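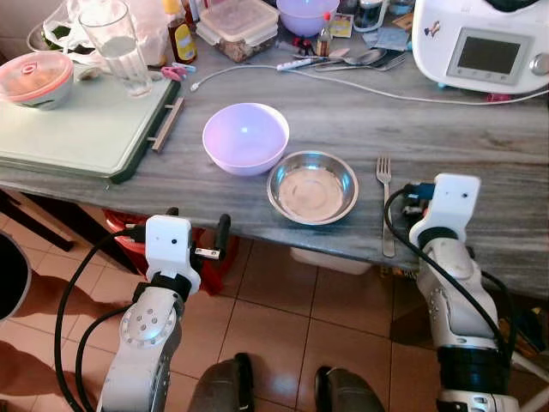
Our women's team in Maltmont played the last home match of the season on Saturday, and I am still a little hoarse. We won by 2 goals, both from Nerys Rowlands, who came back in September after a long knee injury. I listened to the first half on the radio in my kitchen, before I could leave for the ground. I like to keep few things out when I cook, a light purple bowl and a shallow steel one on the gray counter are enough for me, and then I can follow the match well.

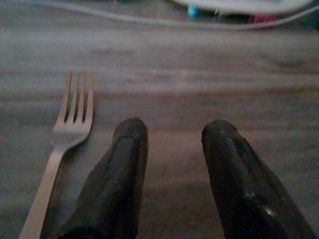 Brown wood grain, close up.

In the second half I stood behind the goal with Emiko Tsuji. Our keeper, Aoi Sugawara, made six saves – the best one with her left foot. Next week we travel to Tasville, and I hope the bus has room for me.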